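Ticket: Wrist view washed out during grasp on glossy table
Product: Dinex tabletop pick-and-place simulation kit, evaluation license
Opened by: Inès Brunet, Fudville
Assigned to: Anel Ndlovu, Dinex support
Priority: Normal
Status: Closed, workaround accepted

Inès Brunet wrote:

We are reviewing the kit before deciding on a full license. In the dark table layout, the gripper view goes white next to the item being picked up. The side views look fine. I have attached three renders from our setup.

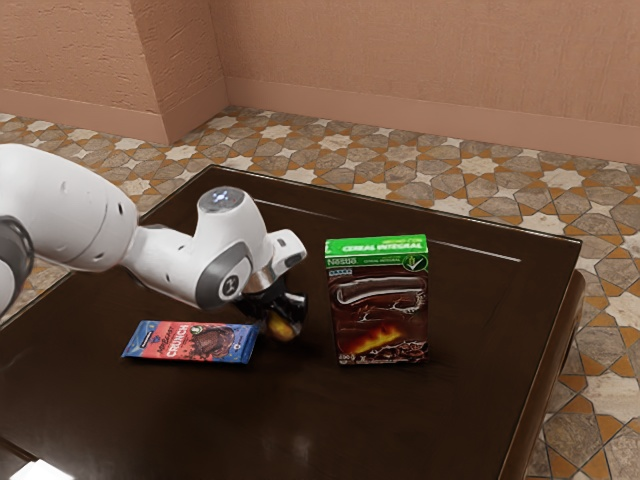
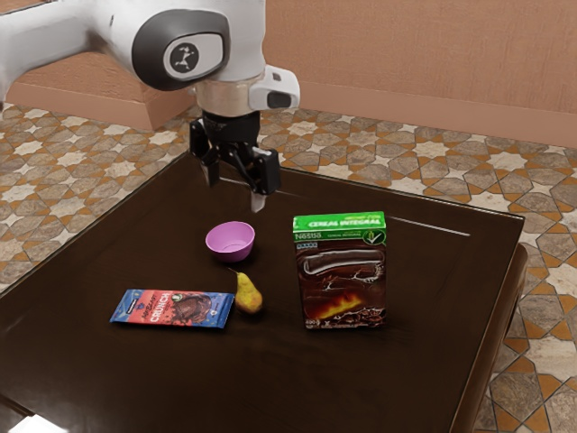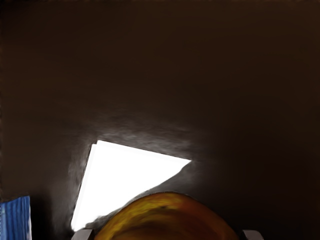
Attachments 1 and 2: side views of the arm over the table. Attachment 3: gripper view with the white patch.

In attachment 3 the white area runs right up against the orange object between the fingers. Our object mask tool reads the patch as part of the object, so the outline comes out lopsided and the grasp point gets pulled toward the patch. The third attachment is the bad one, but there is also a bright spot at the bottom left of the table in both side views. I can live with that one.

What we have tried so far:

Restarted the simulator and reloaded the layout. No change.
Cleared the texture cache. No change.
Turned down exposure on the wrist camera. The patch stays white and the rest of the table goes close to black, so this is worse.
Swapped the pear for another item from the produce set. Same patch.

We are running the stock table, stock room and stock lights. The only thing we changed is the item list.

Anel Ndlovu wrote:

Thanks for the renders. This looks like a reflection of the overhead light in the tabletop varnish. The stock table has a glossy finish, and at a low angle the wrist camera can line up with the reflection. Exposure won't fix it because the patch is already clipped.

Please check these and post the results:

1. Open the layout and look up the finish value on the table top. Stock is 60.
2. Tell me which light profile is loaded. The name is at the top of the lighting panel.
3. Switch the light off completely and render the gripper view again. If the patch goes away, we know it is a reflection. If it stays, it is something in the texture and I will need the layout file.

Inès Brunet wrote:

1. Finish is 60.
2. Light profile is Simham.
3. With the light off the patch is gone. The object is hard to see but the outline is correct.

So it is a reflection. We still need light, obviously. Can we set the finish to zero? We would like to keep the wood grain, as the tables at the site we are modeling have it.

Anel Ndlovu wrote:

You can, but I wouldn't go to zero. The grain map is blended with the finish layer and the table will look flat. Try 12 first. The grain stays and the reflection spreads out enough that it should not clip.

Simham uses a single overhead source with hard edges. There is a second profile in the kit called Arnaud with a larger, softer source. Change one thing at a time so we know which setting did what. Steps:

Save a copy of the layout. The stock one gets overwritten by updates.
Set the table finish to 12 in the copy.
Rebuild the reflections. This is a separate button and the change will not show in the wrist view until you press it.
Render the gripper view from the same arm pose.
If any clipping is left, change the light profile to Arnaud and rebuild again.

Put the wrist camera exposure back to default before you start.

Inès Brunet wrote:

Done on a copy of the layout.

Finish at 12, Simham: patch is much smaller and gray, with one thin white streak. Mask is correct on the pear and on the upright cereal box. It still catches the streak when we go for the chocolate bar, which lies flat and is harder to separate from the table.

Finish at 12, Arnaud: no clipping. Mask is correct on all the items we use.

I ran the full pick list twice with the second setup and did not get a bad outline either time. Render time per frame went up a little. It doesn't matter for our use but should be noted somewhere.

Two things for the review, since I have to write it up. The rebuild button is easy to miss. I changed the finish, saw no difference and nearly reported that it had failed. Also, the manual page for the table says nothing about finish or about light profiles. I only found the second profile because you named it.

Anel Ndlovu wrote:

Good, glad that holds. The extra render time comes from the soft source and is expected.

I have filed both points. The rebuild prompt is logged as a usability request and I can't give you a release for it yet. The manual page is with our documentation people, and I sent them the steps from this ticket as a draft.

If your real tables are varnished, you may want to keep a few runs with the stock finish in your test set. The same kind of glare can show up on a real wrist camera, and it is useful to know how your mask tool handles it.

Inès Brunet wrote:

They are varnished. We will keep the stock layout as a separate test and use the copy for everything else. OK to close.

Resolution: Table finish reduced from 60 to 12, light profile changed from Simham to Arnaud, reflections rebuilt.
Follow-up: Usability request and manual update filed.
Closed: 27/06/2021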